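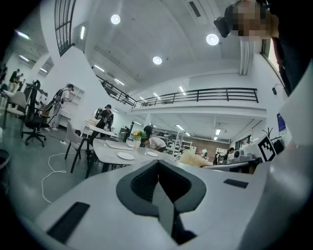
Imogen Hartley replied:
Go for the Staso dynamo hub, you won't regret it! I've had mine since September, done 1,686 miles on it (mostly lanes, some very rough) and it still spins beautifully.

Sidach
2019-01-18
Tempting! But is the drag noticeable on hills? I've got a battery light now and I'm so fed up with charging it.

Ersoy
You will feel it. I'd stick with batteries for commuting, a hub plus wheel build cost me £80 more than I'd planned.

Imogen Hartley
Can't agree, Ersoy. I really don't notice mine, even with the light on, and never having to think about charging is brilliant!

Bramutach
Somewhere in between for me. I feel it a bit above 15 mph, not on climbs. Check your spoke length before ordering though, mine were 2 mm out.

Sidach
Right, measuring the rim tonight. 32 holes, I think!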